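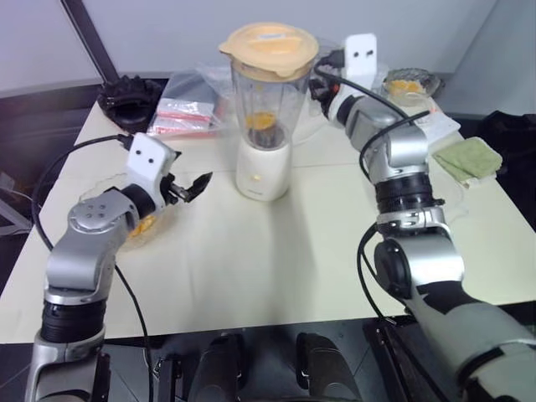

How Does a Robot Learn to Use a Blender?

A robot does not know what a blender is. Before it can help with one, a person has to show it what to do. At the Skarnevdale Learning Center, this is called teaching by demonstration.

There are two ways to do it. In the first, the teacher holds the robot's arm and moves it by hand, much as an adult might guide your hand when you learn to write. In the second, the teacher uses a set of controls and the arms copy each movement. This is called remote control, or teleoperation.

While the arms move, a computer saves the position of every joint – the places where an arm bends, like your elbow. It also saves what the robot's camera sees.

Why Show It More Than Once?

Fruit pieces come in different shapes, and a bowl is seldom in the same spot twice. Rosimeire Lacerda, who teaches the robots at the center, repeated one fruit task 76 times. She moved the bowls a little before each turn.

Words to Know

Gripper: the part at the end of a robot arm that holds things. Some grippers have two fingers.

Demonstration: one complete showing of a task, from start to finish.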